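Print this page | E-mail this entry

2022-03-28

Sorting again, by color. Red goes in the black bin, yellow in the white one, green in the orange one. I keep wanting to put them in matching bins — too late to change it now. 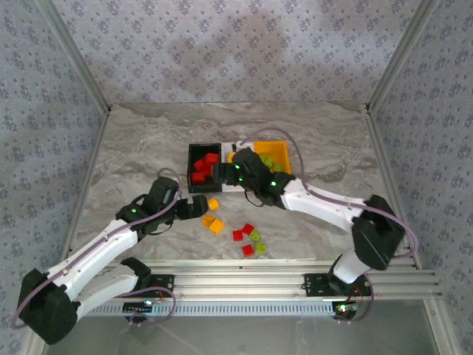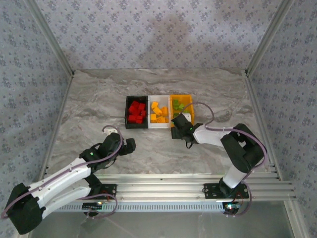
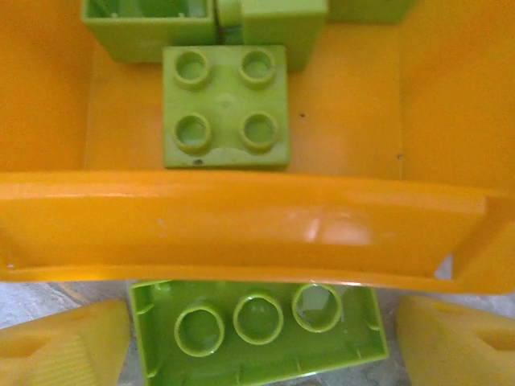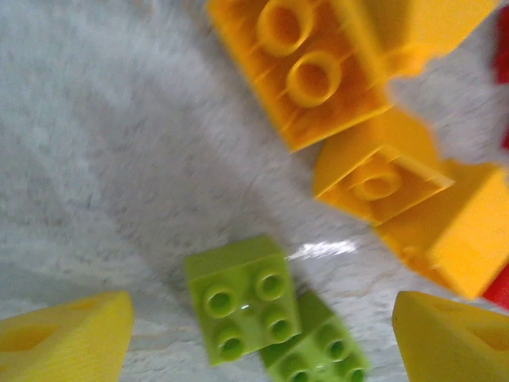
Wrote to Gakska about more bins and got a price of 60 for 2. Ate late. The Wastville road is closed until May, so the bus took an extra 9 minutes.

We use cookies to remember your settings. OK

Recent entries
Lunch at Brirnetti
Orbán parcel, opened
Nearly 3,000 steps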